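Heritage and Historic Buildings, Handout 4
The manor at Drurndale: how a house changes its use

Please read these notes before the seminar. Bring the plan of the ground floor which you received last time, and a pencil.
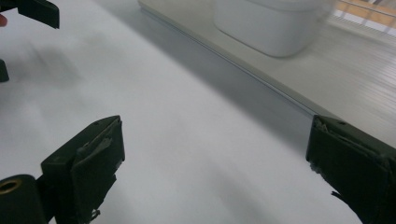
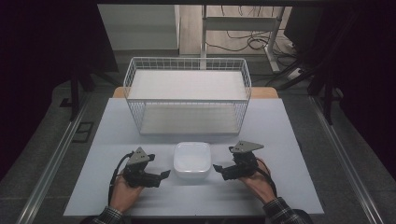
1. The first house
The oldest part of Drurndale is the east wing. It was built as a hunting lodge, and the family used it only in the autumn. The walls are thick, the windows are small, and there was no garden in our sense of the word. A lodge of this kind did not need one. The kitchen stood apart from the house, for fear of fire, and its foundations can still be seen near the well.

2. The name
In the early papers the place is called Leser Lodge, after the stream behind it. The name Drurndale appears only when the lodge became a permanent home. Students often mix the two names – please use "Leser Lodge" for the first period and "Drurndale" for everything after it.

3. The great rebuilding
The new owners added the long south front and moved the main door. The household book lists 183 persons who were paid during the works, from masons to boys who carried water. Two fires followed. The second fire destroyed the roof of the hall, and for 15 years the family lived in the gatehouse. When they came back, they did not repair the hall to its old height. This is why the upper row of windows is now blind.

4. School, hospital, museum
For nearly 200 years the house stayed in private hands. Later it was a school, then a hospital, and now it is a museum. Each user left marks: coat hooks in the chapel, tiles in the library, a lift in the west stair. The question of what should be removed is still open, and we will discuss it in the seminar.

Terms to know
Blind window – a window shape filled with wall
Gatehouse – the building over or beside the entrance
Wing – a side part joined to the main building

For the seminar
Mark on your plan the walls which you think belong to the lodge. Write half a page about one later change, and say if you would keep it. Written work is due in June.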